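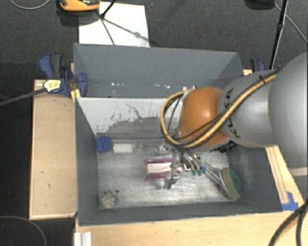

Divided stock bin, packet stores. Wear on the lower part of the pale divider panel.

Plorkerero Community Help > Storage and Shelving > Care and repair
Viewed 3,218 times

Worn divider panel in a deep grey bin: clean, paint or replace?

Hivholm Stores Office

We write on behalf of the packet stores at Hivholm, where small packaged goods are held in deep rectangular bins with dark grey painted walls. Each bin has a pale divider panel standing in front of the far wall. The stores hold 108 bins of this pattern, and the one shown is typical of those in longest service.

The lower portion of the divider has become badly marked. There are dark scratches and scraped patches, and a thin crooked line rises above the place where the marks are densest. The upper part is in much better order. The floor of the bin has a brushed, scratched look, though we regard this as ordinary wear and do not propose to treat it. One of the side walls also has a lighter scuffed area.

Advice is requested on the following points. Can dark marks of this kind be cleaned off, or has the surface been lost? Is it acceptable to paint the panel while the bin remains in use? Should the crooked line be treated as a crack? The goods are sealed in printed wrappers, such as the magenta and white packet on the floor of the bin, and it is important that neither dust nor paint be carried onto them. Our records do not state what the dividers are made of, and the supplier no longer trades.

Ivan Stasiv

I was responsible for fittings at a public lending store for a number of years and had the same difficulty with pale panels.

Dark marks on a light surface are often of two kinds. Some are material rubbed off whatever has touched the panel, and these will come away. Others are cuts in the panel itself which have since collected dirt. The two look much alike until the panel has been washed. Take out the goods, wipe the lower part with warm water and a little dish soap, and then go over a small patch with a damp melamine sponge, using light pressure. Dry it and look again in good light before deciding anything further.

As to the crooked line, a photograph will not settle the matter. Draw a fingernail across it. If the nail catches, look at the back of the panel in the same place. A line on both faces should be treated as a crack, and the panel should be replaced. If the line is on one face only, mark its upper end in pencil with the month and check it again after 4 weeks.

I would advise against painting the divider. The wear is concentrated low down, where new paint would be scraped soonest, and flakes would then fall among the packets. The scuffed side wall is a different case – it can be touched up with a matching grey enamel, provided the bin is withdrawn until the paint has fully hardened.

Ukonley Pantry

We just turned ours upside down. The clean half is at the bottom now and takes the wear. This only works if the panel is the same top and bottom, so check the slots or fixings first.

Sirko Reuse Centre

The Centre supports the reply given by Ivan Stasiv, with one addition. Where a panel is sound but rough, a thin sacrificial sheet may be fixed over the lower portion and changed when worn. We cut ours 2 millimetres short at either side so that the sheet does not bind against the walls. Rounded fasteners should be used, as sealed wrappers tear easily on a raised edge.

The sheet should be omitted from any panel that is found to be cracked, as it would hide further movement – inspection must remain possible. Members who wish to see a fitted sheet may call at the Centre's front desk during October, between 10 am and 3 pm.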